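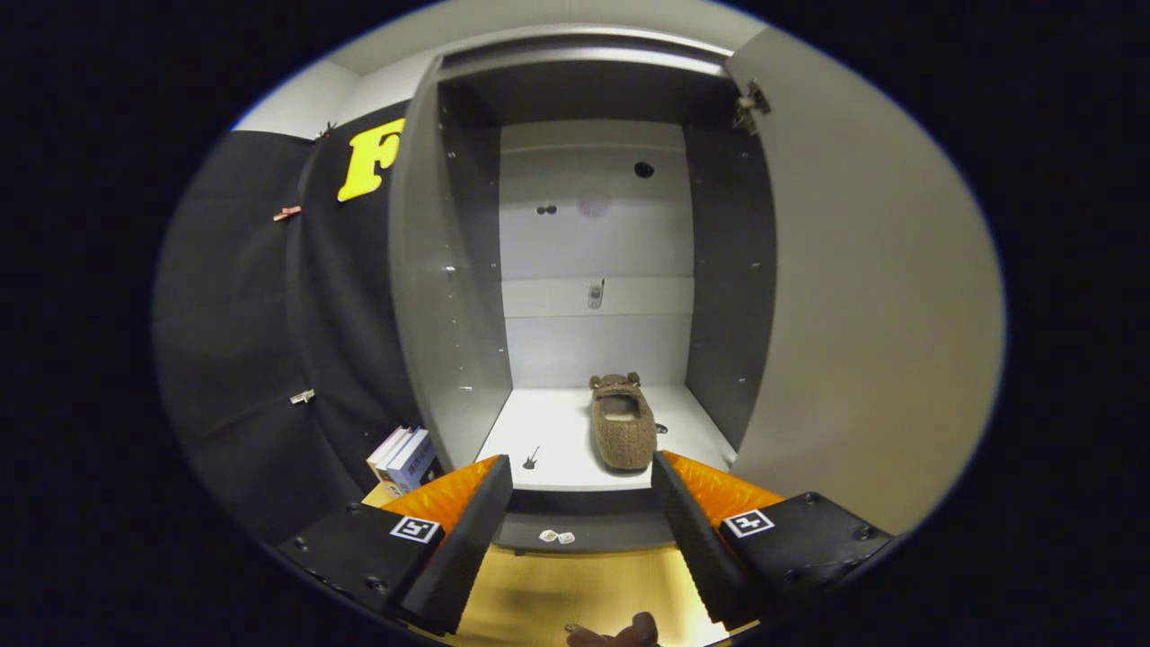

Can a machine put my house in order while I'm at work yet? Not mine, and not for the money Ornstead is asking.

I had the Ornstead Flarka on trial for 11 weeks this spring. It's a rolling base with one arm and two soft fingers, sold as a "tidying assistant." You teach it chores, it does them when told, and you pay a monthly fee on top of the purchase price. The brochure makes a lot of the fee being small. It is less keen to mention the purchase price.

## Putting things away

Shoes are the job everybody wants done, so I started there. One brown knitted slipper, one cabinet with both doors open, put it on the bottom shelf. A four-year-old can do this and will do it for a cookie.

The Flarka managed it most of the time once the doors were open. Knit squashes when you grab it, which helps. Toe out or toe in seemed to be a matter of luck, and a pair rarely ended up as a pair. Hard shoes with a low heel it dropped often enough that I stopped asking.

Doors are the real trouble. It wants them wide open before it begins, and if one drifts back a few inches it stops and sends you a message. My phone got 9 of these in one afternoon in April. I was in a meeting for all of them.

## Other chores

- **Books upright on a low table:** fine with two, hopeless with a full row.
- **Laundry:** it can carry a towel. Folding is "coming."
- **Dishes:** Ornstead says don't, so I didn't.

My neighbor Melahat Keskin runs a small repair shop and borrowed it for a morning to put hand tools back in a steel cupboard. Same story. It was steady as long as every tool sat where it had been taught, and lost once a customer leaned a bag against the door. She had it back on my porch before lunch.

## Support

Good, I'll give them that. Umut Dursun on the help desk answered every email and never pretended a fix was ready when it wasn't. He did tell me to clear the floor before each run. Clearing the floor is the chore.

## Verdict

Nearly 100 dollars a month for something I have to tidy up for. I sent it back. If Ornstead sorts out the doors I'd try it again, on a short lease, with the shoes.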